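Why did the robot let go?
Posted Oct 5, 2022 by Iqra Baloch
Wellimus Young Readers: How Things Go Wrong

Crash. Well, more of a clonk. A pot hit the counter at the Brelness workshop, water went everywhere, and the robot carried on as if nothing had happened. It even did the next bit. Moved its empty gripper over to the cooker, opened it, and went back for the lid. Job done, it thought.

Job not done! Pot on its side. Big puddle.

No one was hurt, and the water was cold. But it could have been hot soup, so everyone stopped to find out what had gone wrong. That's called a fault hunt, and this one was run by Adi Ginting, who looks after the robot. The robot is called Clinness. It's practising to help in kitchens.

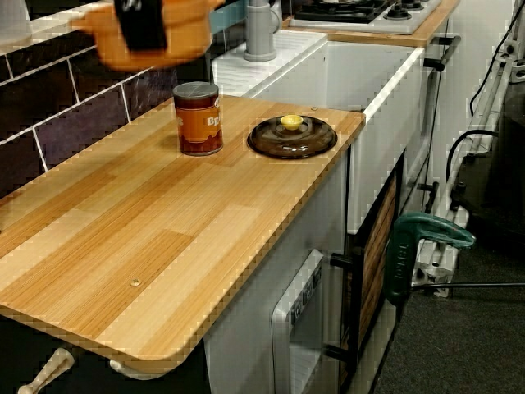

2 min read

First, how does Clinness pick something up? You do it without thinking. You look at the cup, you reach, you squeeze, you feel it's there. If it starts to slip you squeeze harder, and you don't decide to, your hand just does it.

Clinness has to do all of those as separate jobs. Look. Work out where the pot is. Move. Close the gripper. Check. Lift. A gripper is the robot's hand, but it hasn't got five fingers and it hasn't got skin. So "feel it's there" is the tricky part.

Some robots have little pads that feel pushing, like your fingertips do. Clinness doesn't. It has motors that close the gripper, and the computer watches how hard the motors are working. If they have to push against something, there must be something there. If the gripper shuts all the way with no pushing at all, it's empty. Clever, and quite cheap, and most of the time it works.

So what happened?

Robots keep a diary. The proper word is a log. Every time Clinness does anything, a line gets written down: arm moving, arm stopped, gripper closing. Adi printed out the log for the bad run, which was number 661. It had 1375 lines. He read them with a ruler under each one so he didnt lose his place.

The log said the gripper closed, the motors pushed, something was there. Good. Then it said lift. Good. Then move to cooker. And after that, nothing at all about the pot. Not one line.

Clinness only checked once! It checked at the start, it got a yes, and it believed that yes all the way to the cooker. Imagine carrying your lunch tray across the hall with your eyes shut because it was definitely in your hands when you left the counter. Same thing.

That's half the answer. The other half is why the pot slipped in the first place, and for that you need to know about see-through things.

Try this. Hold up a clean drinking glass and look at it. What can you see? Mostly whatever is behind it. A bit of shine. Your brain fills in the rest, after years of drinking squash out of glasses and knocking a few over.

Robot cameras find this really hard. Lots of them work out how far away things are by looking at the surface, and on clear glass the camera can look straight through to the tiles or the worktop. Or it gets a bright shiny spot and thinks that's the edge. So the robot can be wrong about where the glass is. Only a tiny bit wrong, sometimes. A tiny bit is enough.
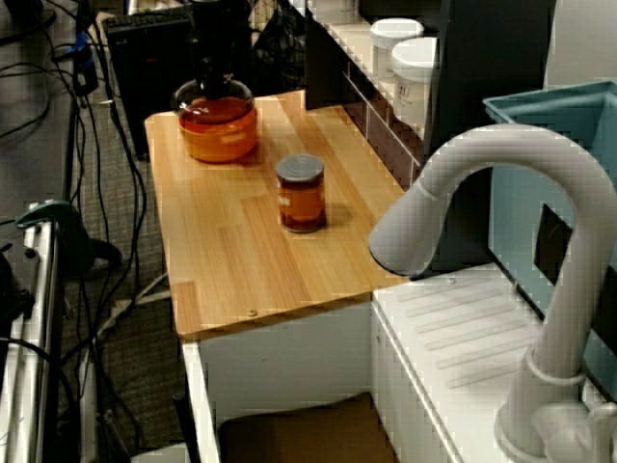 It gets odder when there's something inside. Coloured liquid is easy to see, so the camera spots the colour and says aha, there it is. But the colour stops where the liquid stops. The glass carries on upwards, and the robot might miss that part. It may aim for the middle of the colour when it should be aiming for the middle of the pot.

On run 661 the pot was a clear one with plain water in it. Hardest of the lot. The gripper closed a little too high, on the curved part, where there isn't much to hold on to. It held. For a moment. Then the arm started to swing sideways, the water sloshed, the weight shifted and out it slid.

So two mistakes, one after the other. A bad grab, and no second check. Engineers see this alot. One mistake on its own might do no harm, but when there's another one behind it you get a puddle.

What did they change?

Clinness now checks its grip again and again while it's carrying. If the pushing suddenly disappears, the arm stops where it is, a buzzer goes, and nothing moves for 60 seconds or until a grown-up presses the reset button. It isn't allowed to guess.

It also lifts a pot just a little way first and waits. Then it looks again. Slower, yes. Adi says slow is fine by him, he was the one with the mop.

And no hot liquids for now. Cold only, until the new checks have been tested properly.

Words to know
Gripper: the part of a robot that holds things.
Log: the robot's diary of what it did.
Fault: when a machine does something it shouldn't, or doesn't do something it should.
Transparent: see-through, like clear glass.

Have a go
You need a plastic cup, some water and a grown-up who doesn't mind drips. Do it outside. Half fill the cup and pick it up with just one finger and your thumb, low down. Walk five steps. Now try again holding it near the rim. Then put thick gloves on and do both again. Which was hardest? Did you feel it slipping before it went, or only after?

Send us your answers and we'll put the best ones on the Farooqui page. Drawings too please, we like drawings. Next time: why lifts sometimes stop a bit below the floor.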